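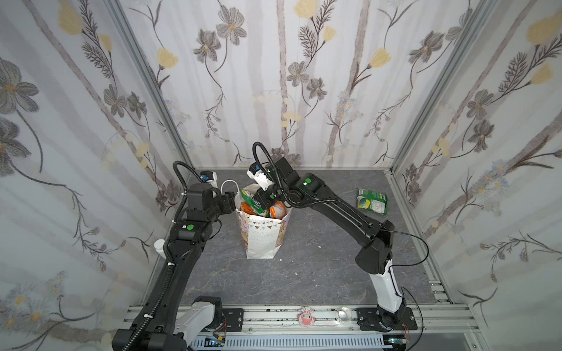
Unit 6 handout: Notes for the demonstration visit at Drundico

Please read these notes before we leave and bring them with you. The written report is due in the second week after the visit and it counts for 28 marks of the unit.

1. Practical matters

The bus leaves from the south entrance at 8.15 in the morning. Wear closed shoes. Long hair must be tied at the back. Bags and coats stay in the cloakroom at Drundico, so take only a pen and this paper inside. The demonstration room is small, and we will go in two groups. While one group is in the room, the other group has the safety talk in the canteen, and then we change. Each group has 40 minutes.

You may ask questions at any moment, but do not lean over the rail where the arms are mounted.

2. What is demonstrated

Drundico works on packing with two arms. The task of the day is a gift bag made of paper, with snack packages that go in it. For a person this is a job of a few seconds. For the robots it contains several of the difficulties we discussed in Unit 4, and this is why I chose this visit and not the palletizing line at Sterberg, where all boxes are stiff and have the same size.

Remember the difference between rigid and deformable objects. A carton keeps its shape when you push it. A paper bag does not. If the gripper presses on the rim, the rim folds, and the opening the program planned for is now another opening. A snack package is also deformable, and in addition it is slippery and has air inside. So in this task both the container and the contents change their form during the work.

3. Terms you should know

Workspace: the volume that the arm can reach. With two arms there are two workspaces, and the part they share is where the work on one object by both arms must happen. It is also where they can collide.

Wrist camera: a camera which travels with the gripper. It gives a near view of the object, but its view changes all the time, and the fingers hide a part of it.

Occlusion: one thing hides another from the camera. Bag handles are a good case.
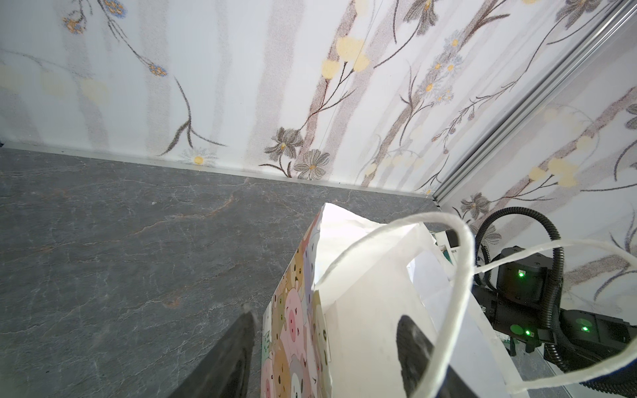 Twisted paper handles are thin and flexible, and they do not stay where you put them. A handle can lie across the opening, or it can pass in front of a finger. When you plan a grasp on the side of a bag, one finger goes outside and one goes inside, and you must think where the handle is before you close.

Grasp on a thin wall: the paper is very thin compared with the opening of the fingers, so the exact width is not important, but the position and the angle are. Compare with the Pluramell exercise, where we gripped the edge of a plastic tray.

4. What to observe

Look at how the work is divided. Does one arm hold while the other places, or do both place? Write down when the roles change, if they change.

Look at the depth. How far does a gripper go into the mouth of the bag before it releases the package? What would happen to the paper if it went lower?

Look at the cables. The conduit on each arm makes a large loop above the wrist. In the Hirose textbook, chapter 2, you find the reason for leaving this extra length. Try to see if the loop comes close to the walls or to the other arm.

Choose one failure, if there is any, and describe it in the order it happened. A failure is more useful for your report than a good run.

5. The report

Maximum 2000 words, one drawing made by hand, with the two bases, the bag and the shared workspace marked. Estimate the distances by eye and say that you did so. Do not copy text from the company brochure. If your English is not strong, short sentences are completely fine, I also write like this.

Students who miss the visit should write to me before the end of the month for the replacement task.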